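The Bowl Task

The bench in the back room at Zonunance was level to within 2 mm along its length, and the builder had stopped trying to improve on that. The workshop had been a bakery store. The floor ran downhill to a drain under the window, and anything on castors went with it.

The arm was a second-hand Marchetti with six joints, bought without its control box. The replacement box was a Setix board screwed to a chopping board, with the fan held off the wood by four nylon spacers. It had taken most of the spring to get all six joints to hold position with the power on, and another fortnight to get them to let go of it gently with the power off.

By the end of June the log was a school exercise book, filled to the last few pages. The entries were short.

Joint 4 noisy below 20 degrees. Regreased. Still noisy.

Changed cable tie at wrist for hook and loop. Better.

Jun 22, 2026. Simulation agrees with bench on joint 2. Does not agree on joint 5.

The simulation ran on the old desktop by the sink. The builder had put it together in a program called Nurus, which was free and crashed when the window was resized. A task was tried there first and moved to the bench once it had gone through without the fingers hitting anything. The rule had been brought in after a jar of washers.

Joint 5 was the difficulty. In Nurus it turned to the angle it was given. On the bench it turned to the angle it was given and then went a little further, always in the same direction, by an amount that depended on how long the arm had been running. From a cold start the error was small. After 33 minutes it was enough to put a finger on the wrong side of a rim.

The builder tried the obvious things. The encoder was cleaned. The belt was tightened, then slackened, then put back where it had been. A table of corrections was typed in, one line for each minute of running time, and this worked until the weather changed.

On the third evening the cover came off again, and the builder left it off and ran the arm with the lights down and a torch pointed in through the side of the wrist. Nothing moved that should not have. At the half-hour the motor housing was too warm to keep a thumb on. The bracket that held the encoder was printed plastic. It had been bolted straight to the housing by whoever owned the arm before, with no gap.

A new bracket was cut from 3 mm aluminium sheet, with two fibre washers under each bolt. The first one had its holes in the wrong place. The second one fitted after some work with a round file. The builder deleted the table of corrections, then restored it from the backup, then renamed it and left it where it was.

The task was run 105 times over the following days, in blocks, with the kettle on between them. The log gave each block one line. There were 2 failures, both in the same block, and beside them was written "window open", followed by a question mark.

In July the landlord came to read the meter and stood for a while by the bench – long enough for the arm to finish a cycle and go back to its rest position. He asked what it was for. The builder said that it moved a ball out of a bowl. He asked what happened after that, and the builder said that at present the ball had to be put back by hand.

He wrote the meter reading on his wrist and left. The builder put the ball back, opened the exercise book at the inside of the back cover, and ruled two columns for the return trip. 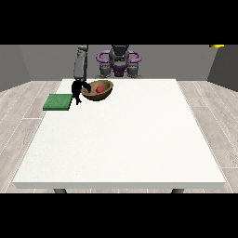 Why should an encoder bracket be kept off a warm motor housing?

Heat from the housing can soften or distort the bracket, and printed plastic is more prone to this than metal. The encoder then shifts slightly and reports the wrong angle, with the error changing as the motor warms up. A metal bracket on heat-resistant spacers holds its shape better and takes in less of the heat.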